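The robot that lives on our kitchen counter

I never meant to spend my spring teaching a machine to wipe. I wanted it to stack mugs, and then my sister-in-law saw the arm bolted to my bench at the shared workshop in Zovutville and asked if it did counters. Well, it did not! But I drove home with the idea stuck in my head, and by Thursday I had the clamp base off and was measuring our stone slab for a mount.

The arm is a Nadar kit, the little one with the 8 servos, and it came in a box with a manual that skips page 3. I paid $1263 for it, which my husband still brings up at dinner. The wrist was the first thing to go. It was made to grip, and wiping is mostly leaning, so I printed a spring plate that lets the pad sink a bit when it meets the surface (my first three plates snapped, the fourth squeaks).

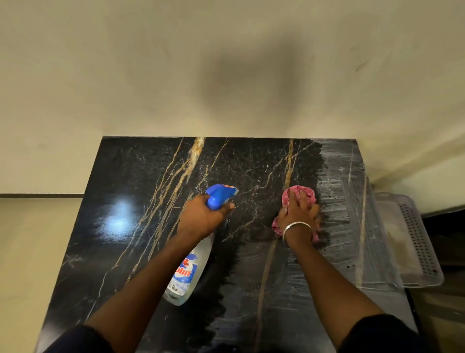 Then came the part I had put off, which was working out how a person does this job in the first place. I had been wiping counters for most of my life and couldn't have told you a thing about my own stroke. Do I go in circles? Do I push or pull? I wrote it all down on the back of a seed catalog and read it to Indira Gowda, who runs the evening bench at the workshop, and she laughed so hard she had to put down her soldering iron. "You've left out the spraying," she said.

She was right, too. My code sent the pad out over the stone in lovely straight rows and gave no thought to the cleaner. Spray too much and you're just pushing haze from one side to the other. Spray too little and the pad drags, the shoulder motor groans and the whole arm shuts itself off to sulk.

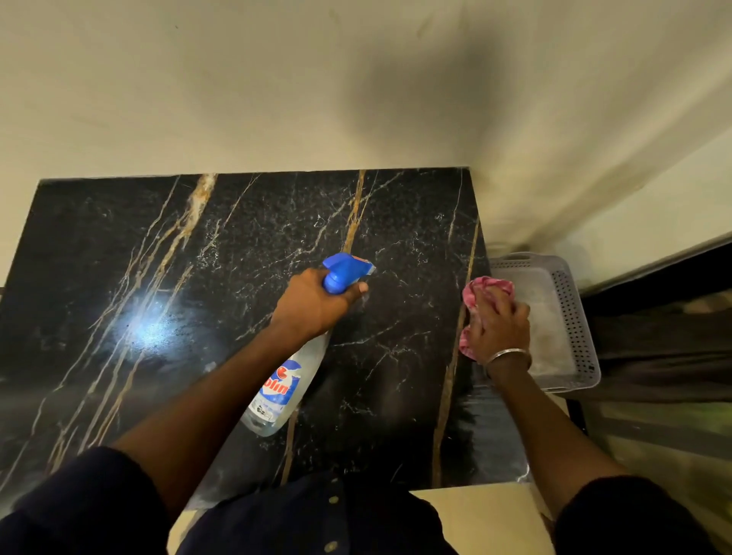 Black stone is a rotten place to learn, by the way. Every streak shows up on it, and the shine plays havoc with the cheap camera I'd picked for the job. It kept deciding the reflection of the ceiling light was a spill and going back for it, over and over, like a dog with a spot on the rug. Indira lent me a Prukico pressure sensor out of her parts drawer and told me to quit looking and start feeling. So now the arm goes by touch. It leans until the number says 100, eases off, and moves along one pad's width.

Edges are still my headache. The pad wants to fall off the end of the slab, and I've had to teach it to slow down early and turn. I named that bit of code Grirkside after the street where I grew up, a dead end with a nasty curb.

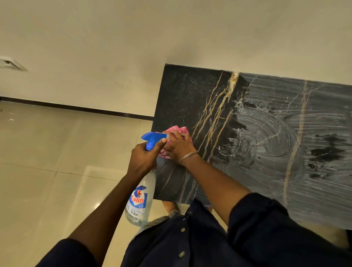 So should you build one of these if all you want is a clean counter?

Buy a cloth and a bottle of cleaner and you'll be finished before my arm has found its home position. Build it if you like the building - I do, and I've got a second wrist plate on the printer as I write this, a softer one with a wider spring, and the old pad is soaking in the sink.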